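I started magnesium glycinate in December, one capsule with dinner, and kept a log for 38 days. The label lists the compound weight first and the elemental magnesium in smaller type. Only the second number matters for dosing. 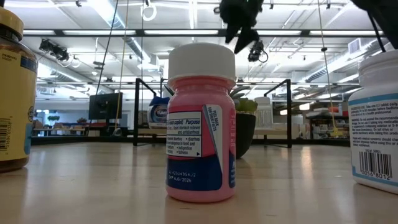

For the first 7 days I changed nothing else. After that I moved the capsule to bedtime, 30 minutes after my last glass of water. Sleep time stayed flat. Leg cramps went from four a week to one, which may be chance.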